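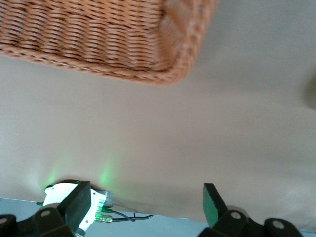
Last modified: January 8, 2020

Ticket 161 - Sorting bench, two-arm station: picks from basket stop with "grip not confirmed"
Site: Fustwood returns room
Opened by: Parveen Kakakhel
Assigned to: Irfan Lau
Priority: medium
Status: open, workaround in place

Reported problem
Station pauses during basket-to-basket transfers and asks for an operator to confirm the grip. Before the September software update this came up a few times per shift. It now comes up often enough that the person on the packing bench has to stay within reach of the confirm button and can't do their own work. Parveen's log for one full shift shows 216 pauses over 400 transfers. Most were false, meaning the item was in the gripper when the operator got there.

Environment
Two arms, two-finger grippers, wrist camera on each gripper, one fixed camera on the table. Controller software is Kirum. Job list comes from Tomar. Brown cloth on the table, woven baskets. Test items are the usual mixed set (toy food, foam cube, tape roll).

Steps to reproduce
1. Load the mixed set.
2. Start the transfer job from Tomar at normal speed.
3. Wait for an item with a narrow or curved edge to be picked.
4. Station pauses after the lift. Kirum shows "grip not confirmed" and the timer starts.

Log

Entry 1, Irfan
Checked finger pads and bracket screws on both arms. No play. Swapped the pads anyway, no change. Cables at the wrist reseated. Error rate the same on left and right, so I don't think it is one gripper.

Entry 2, Irfan
Pulled the wrist camera images saved with the errors. The update moved the grip check from finger width only to finger width plus wrist image. Many of the failed checks have green light from the arm indicators showing on the surface near the fingers, and one finger pad picks up a green tint. The image check may be reading that as part of the background change. Not proven yet.

Entry 3, Parveen
From the floor: the pauses are worse for us than the old error was. With the old one you walked over, cleared it and it ran for an hour. With this one two of us are splitting the packing bench so that somebody can stand at the table. The shift sheet still has the station down as unattended, so those hours are not counted anywhere. Please put that in the ticket even if it isn't a software matter.
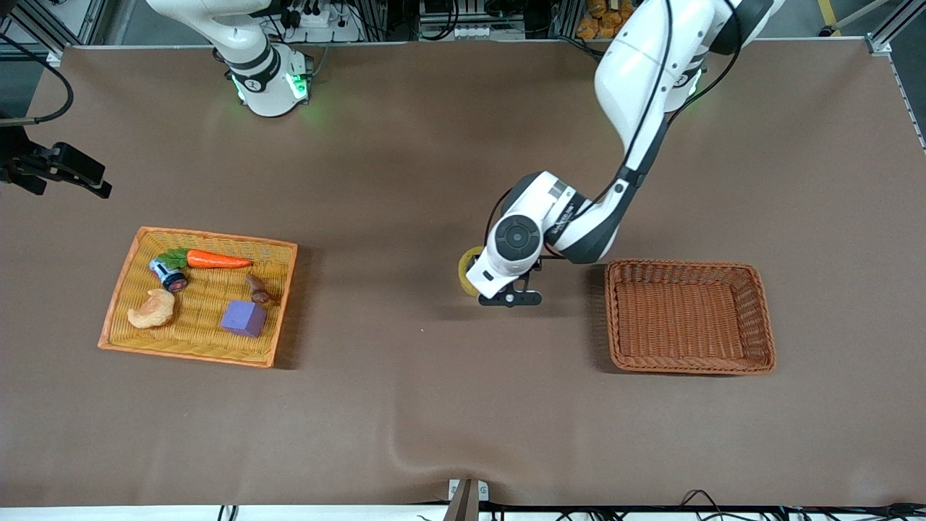

Entry 4, Irfan
Noted, and copied to the shift planner. Ran single-item tests with the tape. Picked across the edge, the finger width reading sits close to the lower limit and the check relies almost entirely on the image. Picked flat, it passed 12 out of 12. Foam cube passed in either position.

Entry 5, Irfan
Set indicator brightness to low on both arms and repeated the mixed set. Fewer pauses, but I changed the lower width limit in the same session, so I can't say which one did it. Will separate the two.

Entry 6, Parveen
Low brightness is a problem for the evening crew. They use the green lights to tell from the packing bench that the arms are live. If it stays low we need some other signal before anybody reaches over the table. The Jusano beacon on the old line is still in its box - could that be wired in?

Entry 7, Irfan
Agreed, brightness back to normal until there is a beacon. Width limit left at the new value. Requested an input/output card for the beacon.

Workaround
Set grip check to "width only" in Kirum, under Station, Checks. Dropped items are then caught by the fixed camera at the end of the transfer, which costs nearly a full cycle each time. The operator clears these from the packing bench screen. No one needs to stand at the table. Reaching in still requires the stop button first, same as before.

Open items
- Repeat the mixed set with brightness changed and width limit unchanged (Irfan)
- Beacon wiring and a sign-off from both crews (Irfan, Parveen)
- Shift sheet: list the station as attended for any day the image check is on (Parveen)
- Ask Kirum support if the image check can mask the area by the indicators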